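Speaker notes: Shared benches, shared rules
Clotis users' meeting, June 2021

Slide 1. Opening
Thank the hosts. Say up front that this is a talk about house rules for small bench-top arms. The formal safety standards get their own session after lunch, and I won't repeat them. Our rules are called the Urnon rules, after the project that paid for the first bench. There are 6 of them and they fit on one page.

Slide 2. Why we wrote them down
We went through 700 bench sessions from the Wosau office. In 79 of them the session was stopped early. Of those, 34 came down to how the bench had been set up before anything moved. Pause here. People usually want to write the numbers down.

Slide 3. Where the arms are

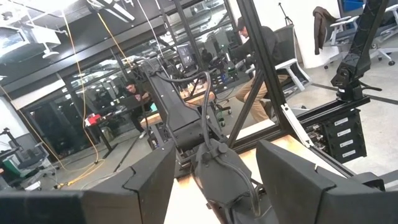

Bench arms on their rail, with desks close by.

Point out the chair and the distance to the post. Small arms end up in ordinary offices, so the rules have to work for people who are there to do other things.
Rule 1: the operator can see every seat next to the bench before enabling power.
Rule 2: cables are tied back far enough that the arm can reach its full range without pulling on one. Check this by moving the arm by hand with the power off.
Ask how many in the room have a written rule about seating. Last time it was very few.

Slide 4. The table

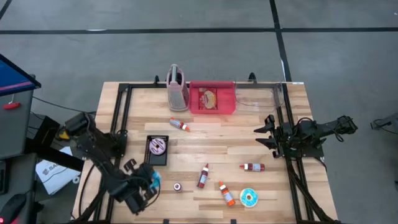

Rule 3 covers what may be on the bench during a run. Our first version said "only task items," and every operator read that differently. The current version asks for a written list, kept with the task sheet, and anything off the list comes off the table. A layout like the one on the slide needs a line for each kind of thing: the bottles, the spools, the grater, the red tray, the clear container. Put the clear container on the list by name. You can see the wood grain through it, and clear items get missed when people check by eye. Bottles lying on their sides get a note too, saying whether they are meant to start that way.

Slide 5. Starting and stopping
Rule 4: one person calls the start, out loud.
Rule 5: hands stay outside the rail until both arms are parked.
Rule 6: any stop gets a line in the log, even a short one. "Stopped, bottle rolled" is enough.
If asked about light curtains: Grewal tried one and has a write-up they will share. Don't go into it, time is tight.

Slide 6. What we still argue about
Whether the list should include positions or only names. Whether visitors need the full briefing. We will look at both again in October.
Leave the one-page sheet up during questions. Copies are by the door.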